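Cahier d'atelier, cuisine d'essai de Sernitz
16 mai 2022

Lot 4 de la pâte de piment fermentée. Présentes ce matin : Wanpen, Anong et moi. Pornthip passe en fin de journée pour goûter, Nattawut est chez Waltura pour les bocaux.

Ouverture du bocal

Ça y est, il sent bon ! Le lot 3 avait gardé jusqu'au bout cette odeur de chou un peu fatigué qui nous gâchait tout, et là on a une vraie odeur de fruit mûr, presque d'abricot, avec l'ail bien derrière. Couleur rouge brique, pas de voile en surface, quelques bulles le long du verre quand on penche le bocal. Anong a goûté à la pointe du couteau et a tout de suite réclamé du riz, ce que je prends pour un compliment.

Rappel de la recette, pour ceux qui reprendront le cahier : 600 g de piments rouges frais, équeutés mais avec leurs graines, ail, galanga, un peu de sucre de palme, sel pesé sur le total. Tout est passé au mortier par petites quantités. Wanpen maintient que le mixeur donne une pâte aqueuse, et après avoir comparé les deux textures à la cuillère je lui donne raison (le fond du bocal mixé du lot 2 était carrément une soupe).

Poids net après égouttage : 292 g dans le petit bocal, 266 g dans l'autre. Il en manque par rapport à ce que j'attendais, mais j'ai eu la main lourde en retirant les fibres du galanga. La prochaine fois, le râper très fin et ne rien trier du tout.

L'assaisonnement de comparaison

On voulait un point de repère du commerce, quelque chose que tout le monde connaît, à poser sur la table à côté du nôtre. J'ai pris un mélange piment-citron vert et un autre plus simple, au piment grillé et au sel. Je pourrais passer une heure dans ces rayons, il y a toujours un mélange que je n'ai jamais vu.
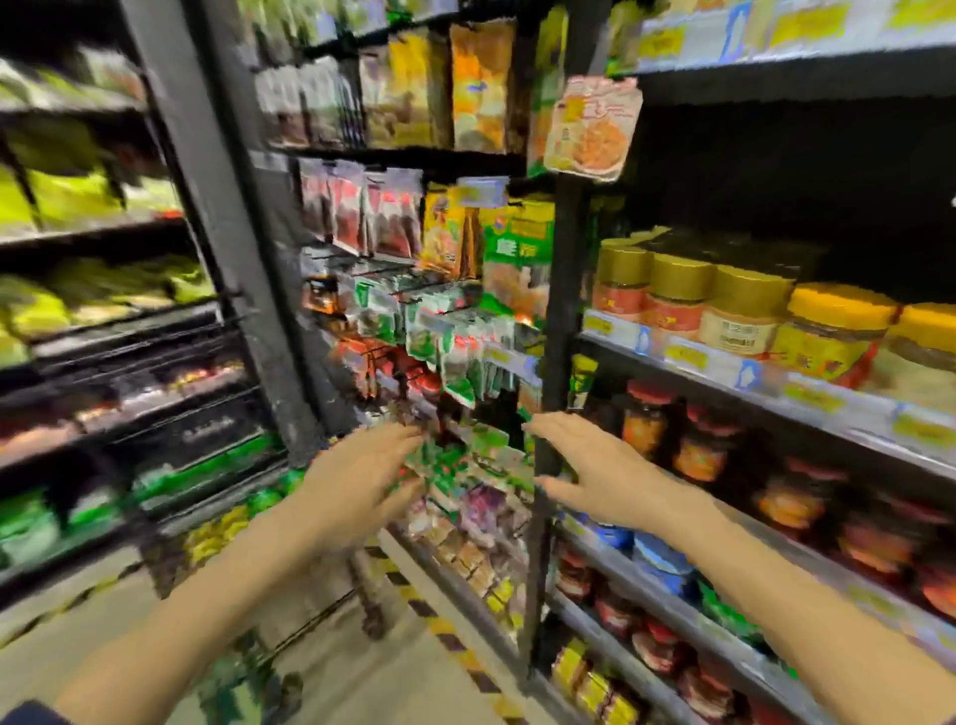
Dégustation à l'aveugle

Trois coupelles sur riz blanc, trois sur concombre. Le concombre est un support formidable, je ne comprends pas pourquoi on ne s'en servait pas avant : il est neutre, il rafraîchit, et le sel ressort tout de suite. Sur le riz, en revanche, notre pâte écrase un peu tout, il faut en mettre la moitié.

Wanpen a préféré le lot 4 partout. Anong hésite sur concombre, elle trouve le mélange au citron vert plus vif, et c'est vrai qu'il nous manque une pointe acide au départ. L'acidité de la fermentation arrive tard, en fond de bouche, une fois que le piment est déjà installé. Moi, je la trouve superbe, cette arrivée tardive, mais j'ai le nez dedans depuis des semaines et je ne suis plus très objectif.

Idées notées en vrac pendant qu'on mangeait :
zeste de combava ajouté après fermentation, jamais avant (il avait viré à l'amer dans le lot 2)
torréfier une partie de l'ail
essayer le tamarin à la place du sucre
une version sans galanga pour Pornthip, qui le trouve savonneux

Petit essai improvisé

Anong a délayé une cuillère de pâte dans de l'huile tiède avec un peu d'ail torréfié qui restait d'hier. Résultat étonnant ! L'odeur d'abricot monte d'un coup et le piquant s'arrondit. On en a arrosé un œuf mollet, puis un deuxième, pour vérifier. À refaire en pesant, cette fois, personne n'avait sorti la balance. Ne pas chauffer davantage, une première casserole est partie trop fort et l'huile avait un goût de brûlé.

Problèmes

Le joint du grand bocal est fendu et sent le piment pour l'éternité. Nattawut doit rapporter des joints neufs de chez Waltura, et lui redemander le modèle à col large, l'autre est infernal à nettoyer. Le mortier en granit a un éclat sur le bord, je l'ai poncé, à surveiller quand même. Et les gants : acheter des gants ! Je me suis frotté l'œil après les piments, comme un débutant.

Passage de Pornthip

Elle a goûté sans savoir quelle coupelle était la nôtre et l'a trouvée du premier coup, « celle qui a encore quelque chose à dire après ». Elle voudrait un peu moins de sel. On baisse donc légèrement pour le lot 5, en gardant tout le reste identique, sinon on ne saura pas ce qu'on goûte.

À faire
Étiqueter les deux bocaux et les mettre au froid, étagère du bas.
Appeler Chaiyaporn pour les piments, demander s'il en aura encore en juillet.
Garder une cuillère du lot 4 pour ensemencer le 5.
Racheter des concombres.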